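Re-teaching the box position on the wiring bench cell

Applies to: Drovura bench cells with the blue enclosure and taped work surface
Tools: 3 mm hex key, blue painter's tape, steel rule, lint-free cloth, teach pendant

This procedure restores the relationship between the arm, the taped grid and the blue box after the box has been moved, the fingers have been changed, or the wrist camera has been taken off for cleaning. Run it before any new program is loaded. The Huvberg cell and the Iltevitz cell use the same steps; only the stored offsets differ.

Before you start

Set the arm to manual mode and limit the speed to 8 percent. Confirm that the supply feeding the components in the box is isolated. The red push button inside the box is a work object. It is not the stop for the cell, and pressing it will not halt the arm. Keep the pendant in hand for the whole procedure.

Clear loose parts and wire ends from the taped area. Wipe the surface with a dry cloth. Do not use solvent near the tape, as it softens the adhesive and the strips creep.

Step 1. Check the grid

The tape is a visual reference for the operator and for coarse placement. It is laid by hand, so do not teach from a tape edge and expect repeatable results. Look for lifted ends, torn corners and strips that have drifted out of line. A curled tip at the end of a strip can be pressed down if the adhesive still holds. Otherwise cut the strip back to sound tape and lay a new piece over the gap.

Jog the arm over the grid until both fingers and at least one complete cell are in the wrist view. The near side of the box should show at the right. If the box is missing from the view, the wrist is rotated or the box has been shifted. Correct that first.
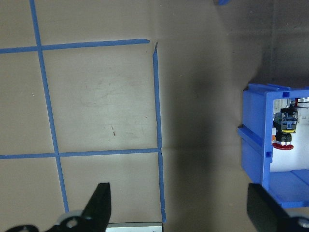
Step 2. Check the fingers

Close the gripper fully and open it again. Both fingers should move the same distance from center. Check each finger by hand for play at the bracket. Tighten the bracket bolts with the hex key if there is any movement, then repeat the open and close cycle 3 times. If play returns, replace the bolt; the thread is worn.

Scuffed finger faces are acceptable. Chipped tips are not, and the finger must be changed. Record the change in the cell log, because the tool center point will need to be measured again before Step 4.

Step 3. Seat the box

Push the box squarely against its locating stops and tighten the clamps evenly. Do not pull on the components mounted inside to move it. The terminal blocks are clipped to the panel and will shift before the box does.

Inspect the panel once the box is clamped. Every block should sit straight, and the orange clip-on part should be fully home. The collar behind the red cap should be tight. A loose button body turns when the gripper touches it, and the error shows up later as a missed press that looks like a vision fault.

Step 4. Teach the reference points

Use the box wall as the primary reference. The molded edge is stiffer than the tape and does not move once the clamps are down.

a. Jog to the approach pose, with the fingers clear of the box rim.
b. Bring the arm across slowly until the left wall, the panel and the red button are all in view. Keep the gripper low in the view so that it does not hide the button.
c. Store this pose as BOX_VIEW. 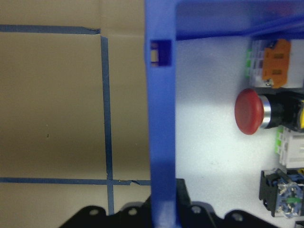
d. Switch to linear jog and lower the wrist until the fingertip is level with the center of the red cap. Stop 13 mm short of contact and store the pose as BTN_PRE.
e. Move back to BOX_VIEW in a straight line. If the fingers come close to the top wall on the way out, add a via point above the rim and store it as BOX_EXIT.

Step 5. Verify

Run BOX_VIEW, BTN_PRE and BOX_VIEW in sequence 7 times at the reduced speed. Watch the gap at the cap on each pass. It should not change visibly. If it drifts in one direction, go back to Step 2. If it varies at random, suspect the clamps or the camera bracket.

When the sequence is stable, raise the speed in stages and save the program under a new revision. Keep the previous revision until the next shift has run on the new one.

Notes

Shadow across the right side of the grid changes with the room lights. Teach with the lights set as they will be in production.

Cells with the older Van Wijk mount have a shorter camera bracket. BOX_VIEW must be taught higher on these, and offsets cannot be copied between the two types.

Last revised June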